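3.2 Surface finish and the perception of age in household furniture

The second part of the study dealt with how people judge the age of wooden furniture from its finish alone. Earlier work by Kyei and Galli had suggested that colour carries more weight than wear, and that reddish-brown surfaces are commonly read as older than they are. We tested this with 60 adults recruited through community centres in Pleltmont and Olmedo. Each participant handled seven sample boards and gave an estimated year of manufacture for each one. The boards were cut from the same stock and differed only in stain and topcoat.

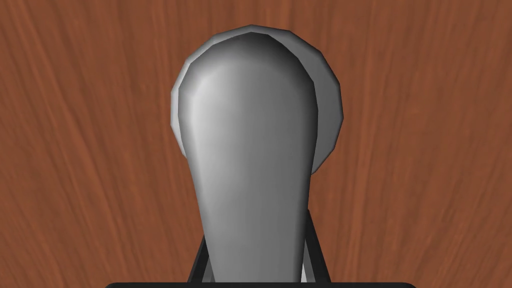 Participants were not told that all of the boards had been finished in the same month. Sessions were held in daylight, with the blinds open, and lasted no more than 60 minutes. Those who had worked in joinery or furniture repair were placed in a separate group, as their answers in the pilot had differed sharply from the rest.

Darker boards were given earlier dates by both groups. The effect was weaker among the trade group, who tended to turn a board over and look at the end grain before answering. Several remarked that a dark stain is often used to hide a poor match between pieces.

Edge treatment also played a part. Boards with a bevelled or rounded edge were judged to be older than those left square, even where the colour was the same. Figure 5 shows a rounded corner with a bevelled rim in dark brown wood. 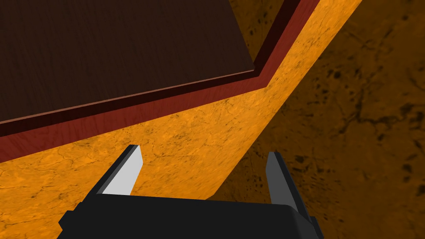
Participants in Olmedo gave earlier dates overall than those in Pleltmont. We cannot say whether this reflects the housing in each town or the way the groups were recruited. The Wevine survey of household contents, which might have settled the question, did not record finish.

A further round of sessions is planned for December, using boards with a clear oil finish. The scoring sheet will be kept in its present form so that the two sets of results can be compared.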